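Jornada de puertas abiertas en la hilatura de Veredell

Llevaba años pasando por delante de la hilatura de Veredell camino de casa de mi tía y nunca había visto la verja abierta. Así que cuando me enteré de que en mayo de 2026 hacían jornada de puertas abiertas, me apunté el primer día (¡y menos mal, porque los grupos se llenaron enseguida!). La entrada costaba 2 euros, que se iban directos al arreglo del tejado, y te daban una pegatina con un carrete que todavía llevo en la funda del móvil.

Si os gustan las telas, ya os digo que vais a volver con ganas de coser cortinas para todo el edificio.

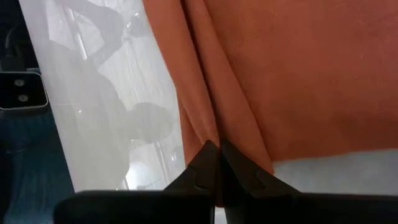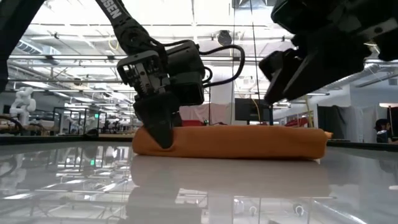 La tela naranja, en las dos.

El recorrido empieza por el patio, donde antes descargaban las balas de algodón, y de ahí se entra en la nave vieja por una puerta bajísima en la que me di un coscorrón de los buenos. Nuestro guía era Keyvan Shokri, que entró en la fábrica de aprendiz y ha acabado llevando el taller de tintes. Habla rápido, se va por las ramas y cuando cree que te estás aburriendo te pone un puñado de fibra en la mano para que la estires. Yo no me aburrí ni un momento, pero el puñado de fibra me lo llevé igual.

En la primera sala están las cardas. Hay una Bühler antiquísima (o eso pone en la chapa, Keyvan dice que de la original le quedarán cuatro tornillos) que ponen en marcha solo para las visitas. El ruido es tremendo, se te mete en el pecho, y eso que era una sola máquina. Una señora de mi grupo contó que su madre había trabajado allí y que en casa hablaba a gritos hasta cuando dormía la siesta el abuelo. Nos quedamos un buen rato escuchándola a ella en lugar de al guía, y el guía encantado.

Luego vino lo que más me gustó: el archivo de muestras. Son 624 tarjetas de color guardadas en cajones planos, cada una con su trocito de tela y la receta escrita a mano. Los nombres son una maravilla - había un verde que se llamaba "Rulwood tercero" y no supieron decirme qué pasó con el primero ni con el segundo. Te dejan abrir los cajones de abajo, con guantes, y yo me habría quedado allí hasta que me echaran.

El taller de tintes huele raro, entre vinagre y hojas cocidas. Keyvan nos explicó cómo se corrige un rojo que ha salido demasiado frío y la diferencia entre teñir el hilo y teñir la pieza ya tejida, que yo creía que era una manía de tiquismiquis y resulta que cambia muchísimo cómo envejece el color. Tomé notas y ahora no entiendo mi letra, así que hasta ahí puedo contar.

Lo peor, la cafetería. Una cola larguísima para un bocadillo de tortilla bastante seco, y las mesas a pleno sol. Llevaos algo de comer y os sentáis junto al canal, que hay sombra y patos.

La tienda, en cambio, peligrosa. Tienen retales de hasta 50 centímetros a precio de risa y unas mantas de la línea Levar que no eran a precio de risa, pero que acaricié todas. Me vine con 10 retales y ningún plan. Uno ya es funda de cojín, torcida, pero funda.

Para llegar, mejor el tren: el aparcamiento es pequeño y la cuesta desde la estación se sube bien. En agosto repiten, con las visitas por la mañana para evitar el calor de la nave, y yo pienso volver con mi tía, que lleva toda la vida viviendo al lado y tampoco ha entrado nunca.

Comentarios

marisa_hilos: ¡Qué envidia el archivo! ¿Dejan hacer fotos de las recetas?

Respuesta de la autora: De las telas sí, de las recetas no. Lo pregunté yo también, jeje.

Toni P.: Mi abuelo descargaba balas en ese patio. Me ha encantado leerlo. Y sí, la puerta baja se ha cobrado muchas frentes.

costurera_novata: Lo de los retales me interesa MUCHO. ¿Había lino o solo algodón?

Respuesta de la autora: Algo de lino vi, en la cesta del fondo, pero vuela.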